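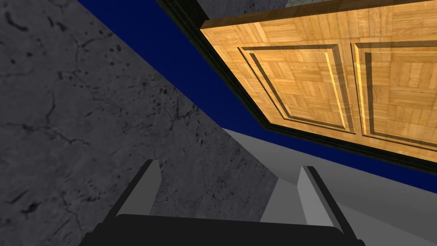 Orhun Gökçe meint, eine Mietwohnung solle man so streichen, dass man beim Auszug nicht zweimal darüber muss. Dunkles Blau sei ein Fehler, den man nach der Kündigung bezahle, und wer Farbe wolle, könne sich ein Kissen kaufen. Er hat mir das als Antwort auf meinen letzten Text geschrieben, in dem ich für kräftige Wände geworben hatte. Ich bleibe bei meiner Meinung, aber sein Einwand verdient mehr als zwei Zeilen.

Richtig ist, dass Weiß praktisch ist. Man bekommt es überall, man kann Flecken überstreichen, und der Vermieter stellt keine Fragen. Ich habe neun Jahre in einer weißen Wohnung gelebt und mich in dieser Zeit nie über eine Wand geärgert. Ich habe mich allerdings auch nie über eine gefreut. Die Wohnung sah am letzten Tag ziemlich genauso aus wie am ersten, nur mit mehr Dübellöchern.

In der jetzigen Wohnung habe ich im August das Arbeitszimmer gestrichen, 16 Quadratmeter, eine Wand dunkelblau, die übrigen hell. Der Farbton heißt Pirenent und kommt von Sadora, einem kleinen Hersteller, den mir der Laden um die Ecke empfohlen hat. Zwei Anstriche haben gereicht. Angefangen habe ich nach dem Frühstück, gegen Abend waren die Pinsel ausgewaschen. Das Überstreichen beim Auszug wird mehr Arbeit, mit Sperrgrund vielleicht ein ganzes Wochenende. Das ist der Preis, und ich finde ihn vertretbar für ein Zimmer, in dem ich jeden Tag sitze.

Gökçes Rechnung geht davon aus, dass der Auszug das Ereignis ist, auf das man hinwohnt. So denken viele Mieter. Sie kaufen keine passenden Regale, weil die nächste Wohnung anders geschnitten sein könnte. Sie lassen die Lampe des Vormieters hängen. Sie leben jahrelang mit einem Provisorium und entschuldigen sich bei jedem Besuch dafür. Ich kenne das von mir selbst. In der weißen Wohnung lehnte ein gerahmter Stadtplan vier Jahre lang auf dem Flurboden.

Zihan Guo hat mir von einem Haus in der Siedlung Forkemetti erzählt, in dem die Hausverwaltung Özkan beim Einzug eine Farbkarte aushändigt. Was darauf steht, darf beim Auszug bleiben, auch zwei dunkle Töne gehören dazu. Wer etwas anderes will, streicht am Ende selbst zurück. Die Regel passt auf eine halbe Seite. Ich verstehe nicht, warum das so selten ist. Die meisten Verträge, die ich gesehen habe, sprechen von »neutralen Farben« und überlassen den Streit darüber der Wohnungsübergabe.

Zum Kissen: Das ist kein Ersatz. Ein Kissen liegt im Zimmer, eine Wand verändert das Licht darin. Am Nachmittag wird mein Arbeitszimmer ruhiger, der Bildschirm blendet weniger, und die Bücherrücken fallen stärker auf. Staub sieht man auf Dunkelblau leider auch besser, ebenso jede Stelle, an der eine Stuhllehne entlanggeschrammt ist. Ich habe einen Rest Farbe im Glas aufgehoben und bessere damit nach.

Wer alle zwei Jahre umzieht, soll weiß wohnen, da gebe ich Gökçe recht. Allen anderen rate ich, mit einer einzigen Wand anzufangen und vorher den Mietvertrag zu lesen.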